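Home | News | Recipes | Shop | Contact

Titura Launches One-Pot Soup Kits for Weeknight Cooks

May 3, 2021

Hi everyone, Marwan Nasrallah here, founder of Titura, and I'm so pleased to finally share this one! Our new soup kits, called Gesudeo, go on sale through our online shop today, and I've eaten so many test bowls that my kids now ask for toast at dinner.

I started making soup mixes for my neighbours in a rented kitchen with one burner and a very patient landlord. These days we've got a proper workspace (with a window!) and a little crew of 25 who chop, dry, blend and pack everything. We made a trial batch of 400 kits over the winter and sent them out to regular customers, who wrote back with plenty of opinions about the salt. We listened, and the lentil one is much better for it.

There are two flavours to begin with, red lentil with lemon and barley with mushroom. You bring the water, an onion and whatever is going soft in the crisper.

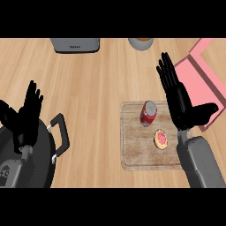

Do I need to soak the lentils or barley first?

Neither one needs soaking. Fry your onion, tip in the packet, add the water and let it simmer with the lid on, giving it a stir whenever you walk past. The barley takes longer, so put that one on before you start the homework battles.

Our spices come from Vieira, a family importer I've been buying from since the landlord days, and their cumin is the reason the lentil soup smells the way it does. The labels were drawn by the folks at Flisix, who put up with me changing my mind about the colour of a carrot for weeks.

We're already working on a tomato and white bean soup for July (cold weather for our Australian customers, I know, lucky you). If you run a shop and would like to stock Gesudeo, send us a note through the contact page and I'll write back myself.

65 shares | 2 comments

Comments

barleyfan: Had the mushroom one from the trial batch, my favourite by far. Will you do a bigger packet?

Noreen P.: Can I freeze the lentil? Cooking for one over here.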